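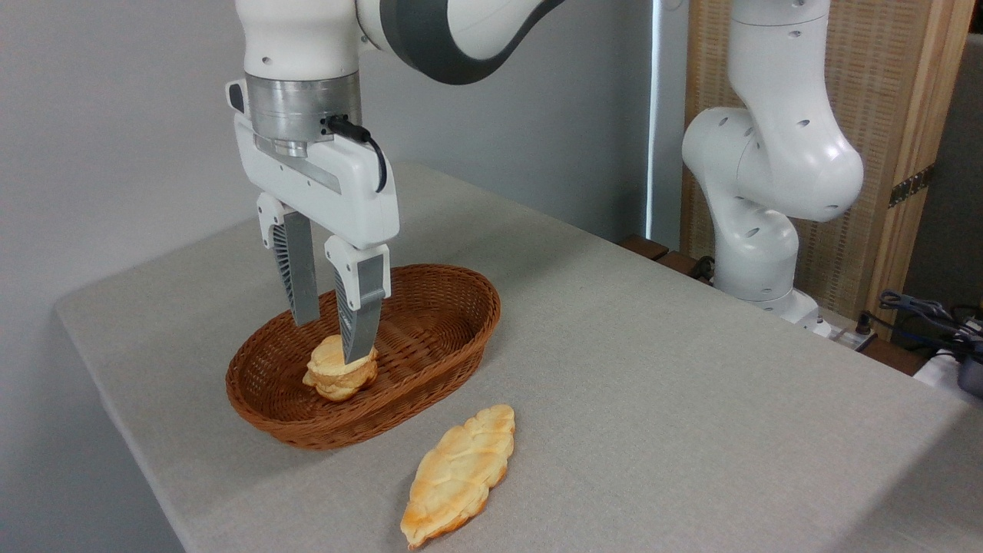 Gripper over the wicker basket, right fingertip against the pastry.

August, 4:20 pm. Disclosure scraper, run notes

Pulled the Barredo County filings again. The portal says 1624 contribution records for the cycle. My table has 1572, so 52 are missing. Charito thinks it's the date parser. I don't buy it. A date bug would scatter the losses across the whole period, and all 52 sit under one filer, the Sturnetley Civic Fund.

Checked by hand: opened 20 of the missing ones as PDFs. They exist, they have amounts, they have donor names. What they don't have is an employer line. The import drops any row with a blank employer and doesn't log it. That's our bug. Blank employer isn't legal over the reporting threshold anyway, so that part is on them.

Lilibeth wants to put "undisclosed donors" in the summary for the ethics hearing. I would leave that out. The donors are disclosed. Their employers aren't. A lawyer for the fund would take that phrase apart in a minute and then nobody would read page two.

Frans sent over his matching results, Zurby records against the county's lobbyist list. He has 30 matches. I went through them and would sign off on maybe half. Several are last name plus zip code and nothing else. Told him I want a middle initial or a street address before a name goes in front of council staff. He says the false match rate is low. Low compared to what? There is no checked set to measure it on. Someone has to make one.

Also not convinced by the Brultura export. The totals match the county's totals to the cent, refunds included, and the county posts refunds weeks late. Either Brultura copies the county figures or somebody adjusts by hand. Asked Jennylyn to find out which. Don't use it as an independent check until she hears back.

To do
- keep rows with blank employer, write them to the log
- rerun all of Barredo from raw, not from the cached copy
- Honeylyn to pull the paper originals for Sturnetley (clerk's office closes at 5)
- matched set by hand, two readers, no peeking at Frans's scores

Rerun started 5:10. Count goes on the next page.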